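Storage Review, Part Two: The Sewing Table
Posted 15/02/2020

The first part of this review dealt with the hall cupboard and was received with more interest than the subject perhaps deserved. The present entry concerns the sewing table, which has been the principal source of disorder in this household since the move to Molcombe, and which it was resolved in the new year to bring under control.

The table serves several purposes. It is used for cutting out, for pinning, for wrapping parcels and, during the holidays, for the overflow of serving dishes. Every one of these activities leaves something behind. When the table was last cleared in full, the items removed included 14 spools of thread, a quantity of bias binding still in its paper, two pairs of scissors previously reported missing, and the instruction booklet for a coffee maker that was given away before the move.

It should be stated at the outset that no new furniture was to be purchased. This condition was set by my husband, Chaminda Munasinghe, and I accepted it after some discussion. Expenditure was limited to 100 dollars, to include any fabric. The final figure was well within that limit, chiefly on account of the remnant bin at Kestaler, where a length of plain brown cloth was obtained at a reduced price. It has been used as a table cover. A patterned cloth was considered and rejected, as pins are difficult to find on a pattern.

The cloth was laid without ironing. I had intended to press it first, but the board was in use for shirts, and the creases have proved to be no obstacle to the work. Readers who object to creases are invited to make their own arrangements.

Containers were the next question. The previous system relied upon shoe boxes, which have lids, and a lid is an invitation to put something on top of it. For the new arrangement only open containers have been admitted. A light blue plastic basket was selected for work in progress. The slotted sides permit a view of the contents, so that a half-finished sleeve is less likely to be forgotten until summer. A flat cream-colored board is kept with it as a surface for small parts.

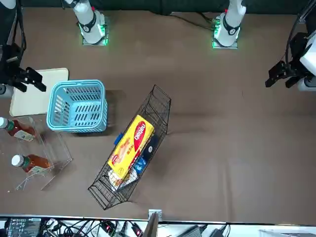
The brown cloth, with the board and the blue basket at one side.

The position of these items was settled by trial. The basket was first placed in the center, where it interfered with the cutting of anything longer than a pillowcase. It was then moved to the back and could not be reached from the chair. Placing the board and basket together on the left leaves the right side available for fabric, and this has been adopted as the standing arrangement. I am right-handed. A left-handed person may wish to reverse it.

The following rules have been written out on a card and placed in the drawer:

The basket is for one project at a time.
Mending is not a project and goes in the bag behind the door.
Mail is not to be placed on the table under any circumstances.
The board is to be cleared before supper.

Compliance with the third rule has been partial. In the first week, a seed catalog and two envelopes from the water company were discovered under the cloth, where they had been put, I was informed, in order not to be on the table. The rule has been amended to include the underside of the cloth.

My friend Kerttu Eskola, who quilts and therefore has a good deal more to store than I do, visited shortly after the work was completed and offered several comments. She considers one basket insufficient and recommends a set of 3 in different sizes. She also uses a Grinero pin dish and speaks highly of it. I have noted both suggestions. The purchase of further baskets has been deferred, as an empty basket in this house does not remain empty, and I would prefer to see how the first is treated.

There remains the matter of the buttons. The collection came to me from my aunt in two biscuit tins and amounts to almost 100 pairs and sets, together with a great many singles. It was not included in the present exercise. Sorting will take place on the board, a tin at a time, and should be finished by April. The results will be reported in a later entry, together with a short account of the ribbon drawer.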